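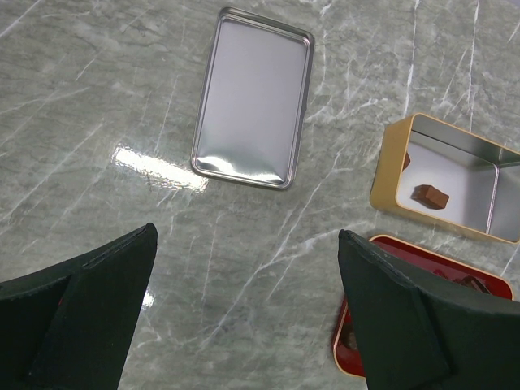
Two chocolates in the gold box, silver lid off to the side.

3/12/20. Thread on the packing fault, for anyone else running the Prondley controller on a Stodari arm.

We were moving chocolates between tins on the marble counter. On run 44 the arm stopped mid-travel with a force limit error. It wasn't touching anything.

Error code was 1118. The manual says "check payload." There was no payload.

I cleared it and restarted from home. Same error, same height. Hit the e-stop and pulled power before putting my hands in. Please do that too. A cleared error doesn't mean the arm is safe. 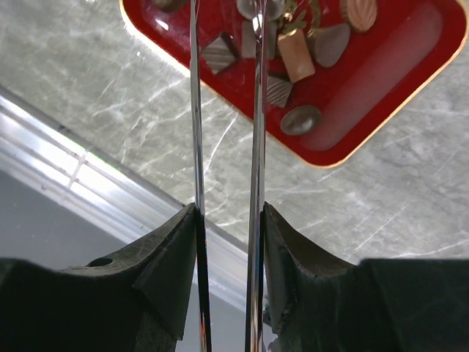

Long metal fingers open, red tray on the marble behind them.

Went through the logs after lunch. The force sensor was being zeroed while the arm was still moving, so every reading after that had an offset. It grew until it tripped the limit.

The worse case is an offset in the other direction. Then the arm pushes too hard and doesn't stop. We got the harmless version.
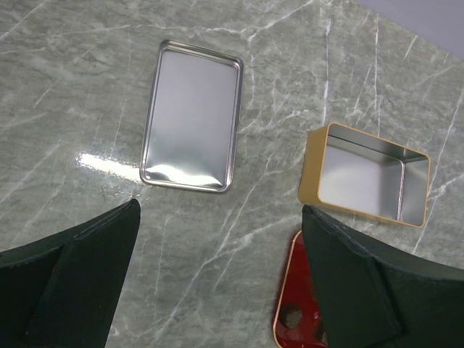
Fix for now is a 2 second wait at home before the zero. Ran 62 cycles with it and no stops.

I sent the logs to Aliyu support. They say a patch is planned for April. The Giramwood cell uses the same zero routine, so that one stays off until I've changed it.

Will post the config lines tomorrow.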